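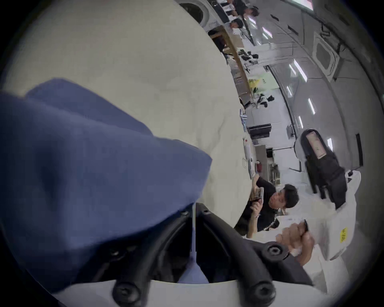 Prindmont Bench Cover, Cream (511)

The Prindmont is a fitted cloth cover for shared work tables, the kind that get used for folding in the morning, packing in the afternoon and a meeting in between. It goes over the top, drops down each side and ties off underneath. Cream is the standard colour and the one we keep on the shelf. Other colours are made to order.

Sold by Delivberg Table and Bench, online and from the trade counter.

Price: $40 standard, long size on request
Code: 511
Colour: cream
Sizes: 2 (standard and long)
Care: machine wash at 30 degrees, line dry

What it is

A single piece of heavy cotton with a light texture to the weave, hemmed all round, with boxed corners. There is no backing and no plastic film. Phones, bottles, tape, pens and small boxes all sit on it without sliding the way they do on a bare laminate top, and cloth goods don't catch on it while you're folding.

The corners are sewn square. If your table has rounded corners the cover will still fit but you'll see a bit of slack at each one. Tuck it under and tie off as normal.

Each cover has four flat tapes stitched into the hem. They cross under the table and tie in a bow or a half hitch. We used to sell a version with elastic. It went on faster, but the elastic wore out well before the cloth did and customers were throwing away good covers, so we stopped making it in May.

Creasing

It will crease. This is cotton and it arrives folded, so expect fold lines across the top for the first week or so. Leaning on it, dragging a box over it or sitting on the edge of the table will put soft creases in it as well. Most people leave them. If you want it flat for a shop display or an open day, iron it damp on the table, on a hot setting, working from the middle out, with a towel underneath if the table top doesn't like heat.

Don't try to pull the creases out by tightening the tapes. The hem stitching is strong but the tapes are only sewn through one fold, and hauling on them will tear a corner eventually.

Which size

Standard fits an ordinary folding trestle. Long fits two trestles end to end or one of the big cutting tables, and is a full-width piece with no join across the top. Measure the table before you order, including the thickness of the top. Please don't go by what the table was sold as, as we've had plenty of exchanges over that.

The hem finishes 40 mm below the underside of the top on both sizes. It isn't a floor-length cloth and won't hide what's stored under the table. For a full drop, look at the Bestosska, listed further down.

If your table is an odd size, send us length, width and thickness and Salma Fawzy in the workroom will quote on a one-off. One-offs are made in the same cotton and can't be returned unless we've cut them wrong.

Fitting it

1. Clear the table and wipe it dry.
2. Unfold the cover with the hem side down and find the two corners with the stitched label between them. That is a short end.
3. Drop the two corners of that end over the table first, then walk the cloth down to the other end.
4. Smooth from the middle towards the long sides.
5. Tie the tapes underneath, snug but not tight.

One person can do the standard. The long size is easier with someone on each end, mainly to stop it dragging on the floor.

On a table with a power box or a clamp fixed to the edge, fit the cover first and the clamp over it. A clamp pad will leave a dent in the cloth that comes out in the wash. We don't recommend cutting holes for cables. If you need one, ask for a bound slot when you order and tell us how far it sits from the corner.

Washing

Wash at 30 degrees with ordinary detergent. No bleach, which turns the cream yellow in patches. Do the first wash on its own. Line dry if you can. A tumble dryer on low is all right but you may lose a little off the length, and on a tight-fitting table that can be the difference between the corners going on and not going on.

Marks that usually come out: tea, coffee, pencil, dust off cardboard, most sauces if you get to them the same day.

Marks that usually don't: permanent marker, printer ink, machine oil, anything with turmeric in it.

Sticker residue is the one we get asked about the most. Labels and price stickers left on the cloth overnight will leave glue behind. Scrape it with the back of a knife, dab with eucalyptus oil, then wash. Test the oil on the hem first.

Where people use them

Community rooms and op shops buy the most, then costume departments, small packing rooms and schools. The cream shows up small dark things well, which helps when you're sorting screws, buttons or memory cards and don't want to lose one. It also shows dirt, and if your table sees a lot of grease you would be better off with the wipe-down cover in the Samir range.

It is not a cutting surface. A rotary blade or a box cutter will go straight through it. Put a mat on top.

It is not heat resistant either. Don't put irons, glue guns or pots directly on it.

Also in this range

Samir wipe-down cover. Coated cloth, same two sizes, in grey or dark green. No washing, just a sponge. Stiffer to fit and noisier to work on.

Bestosska full-drop cover. Same cotton as the Prindmont, reaches the floor on three sides with the fourth side left open so you can sit at it. Made to order.

Spare tapes. Sold in a set of four, with instructions for stitching them on. Match the colour to your cover when ordering.

Delivery and returns

Standard covers go out in a flat satchel and will usually fit in a parcel locker. Long covers go in a box and may need a signature. We post anywhere in Australia. Customers close by can collect from the trade counter, but ring first so it's ready at the front.

You have 30 days to return an unused cover for exchange or refund. Unused means unwashed and without marks. Opening it out on the table to check the fit is fine. Fold it back any way you like, we press them again here.

If a seam lets go in normal use, send a photo of the seam and your order number to the workroom. We'd sooner mend a cover than replace it, and mending doesn't cost you anything apart from postage to us.

Questions we get

Does it come in white?
No. White cotton from our mill varies too much between rolls to match a replacement to an earlier order. Cream has been steady.

Can I leave it on when I fold up the trestle?
You can if the legs fold and the top stays in one piece. If the top folds in half, take it off, or it will bunch in the hinge.

Can you print our logo on it?
We don't print. Several customers have had theirs screen printed locally with good results. Wash it once before it goes to the printer.

Is it padded?
It isn't. An old flannelette sheet or a thin felt under the cover works well if you want something softer, and the tapes will hold both. Allow for the extra thickness when measuring.

Do you do a discount for community groups?
Yes, for orders of several covers going to one address. Email Shayne Doolan at the trade counter with the name of the group and the sizes you want, and he'll send a written quote.

My cover has a faint line running down one side. Is it faulty?
Probably not. The cloth comes to us on a roll and the outer layers can pick up a pressure line. It goes after a wash or two. If it's still there after that, get in touch.

Stock note, March 26, 2026: cream standard and cream long are both in stock. Made-to-order colours are taking a bit longer than usual while the workroom catches up on school orders.

Share this product: 2 shares
0 comments

Contact | Delivery | Returns | Trade accounts
© 2026 Delivberg Table and Bench. All rights reserved.
Back to top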